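Descaling the Kettle, and What the Water Report Left Out

Sunday, November 19, 2023

I moved to the Dernbridge side of the river two years ago and have been fighting white crust on everything since. The kettle gets it worst. The shower head is second, and the steam iron gave up last winter.

The utility's annual report lists hardness as a single average for the whole supply zone, 200 mg/L as calcium carbonate. My own drop test, run at the kitchen tap, did not agree. Oduor Massawe, who lives a few streets uphill and owns a better test kit than mine, pointed out that the zone is fed from two sources. The reservoir water is soft. The well water at Cerkby is not, and when the reservoir line is down for maintenance we get wells only. His reading on one of those days was 400.

An average of two sources describes neither of them. If you are setting up a softener or a coffee machine, use the number from your own tap and repeat the test a few times over the month.

For scale that has already formed, I use citric acid. Vinegar works too, but it smells, and the acetic acid in a grocery store bottle is weak enough that a thick layer needs several rounds. My procedure for the kettle:

Fill to the halfway mark with cold water.
Add two level tablespoons of citric acid powder.
Heat until warm, then switch off. Don't boil it. Citric acid at high temperature can leave calcium citrate behind, and that is harder to remove than what you started with.
Wait 13 minutes, pour out, rinse twice.

Fizzing means carbonate is dissolving. When the fizzing stops and there is still crust on the wall, the acid is used up and you need a fresh batch. Scrubbing at that stage mostly scratches the steel.
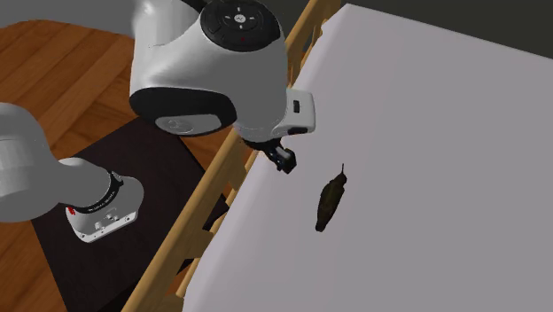 Does a pitcher filter prevent scale?

Partly, and only while the cartridge is fresh. The resin in most of them swaps calcium for hydrogen or sodium, and on hard water that capacity runs out well before the date on the reminder sticker. Test the filtered water with the same drops you use on the tap. When the two readings come together, the cartridge is finished as far as hardness goes.

The shower head is simpler. Unscrew it, put it in a bowl of the same solution, and leave it until the nozzles are clear. Check the finish first. Acid dulls some plated brass, and I have one blotchy fitting to show for it.

Elaine Damasceno wrote to ask about magnetic conditioners after a salesman left her a brochure. I have not tested one. The published results I have read are mixed, and the hardness reading should not change in any case, so the drop test can't tell you much. A fair comparison would need two identical kettles on the same water, one on each side of the device, with the deposits weighed after a month. I have the kettles but not a scale that reads fine enough.

Next on the list is the water heater. The drain valve is stuck and I have ordered a replacement.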